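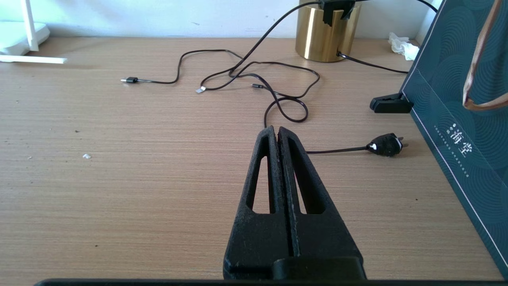
My sister reckons anyone with cables in that state should just bin the lot and buy wireless. Rude! I'm keeping mine, they only want sorting.

So, desk day. The long black USB one is the worst, it goes into loops if I so much as look at it. Untangling that first, tea second.

The one with the two-pin plug is getting its own tie. I bought a bag of 40 Skuko ones in March (yes, March) and have used 2.

Does anyone have the Stamari cable box? Is it deep enough for plugs, or do they poke out the top? The Bunting one looks nicer but it's tiny.

Also the desk needs a wipe, there are bits all over it. Cloth's in the kitchen, back in a minute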